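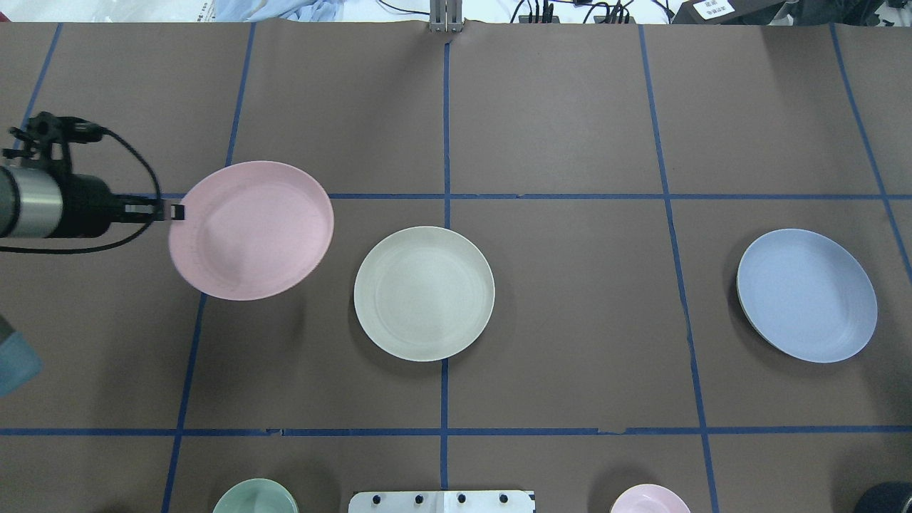
Section 4. Setting the plates out

Do this before the cutlery. Tables at Ruddock and Tuslow are marked the same way, so once you can do one you can do the other.

You need: plates (pink, blue, whatever the hall has), roll of blue tape, damp cloth, dry tea towel.

1. Wipe the table down. Dry it. Tape won't stick to a damp top.

2. Run the long tape lines first, side to side. Then the cross lines. Press down with your thumb, whole length.

3. Check for gaps. Small breaks are fine, just lap a short bit over. Ragged ends okay too, you're only using it as a guide.

4. Bring plates over in short stacks. Leave the stack on the trolley, not on the tape.

5. Pick up each plate by the rim. Fingers off the middle, that's where the food goes.

6. Lower it flat over the tape. Don't drag. Dragging lifts the tape edge and then you're back at step 2.

7. Stand at the end of the table and look along the row. Nudge anything thats out.

NOTE: Cross lines don't have to be dead square. A bit of lean is allright. The plates cover most of it.

CAUTION: Chipped rim, put it aside. Do not put it back in the stack. Chips go in the grey bin by the door, wrapped in newspaper.

CAUTION: Pull tape up slow and low at the end of the night. Fast takes the finish off, and Kamville hall charges us for it.

Plates short? Reorder code is 139 for the pink, 381 for the blue. Order by Friday noon or it rolls to the next run.

Cutlery is section 5.

Comments (3)

Songül Dağdelen
Masking tape works if you run out of blue but it leaves gum. Eucalyptus oil gets it off.

plitville_kitchen
Do we still wipe first if the table was done the night before?

Songül Dağdelen
Yes. Always wipe.

Questions: ask at the Plitville office, weekday mornings | © Plitville Hall Suppers | Back to top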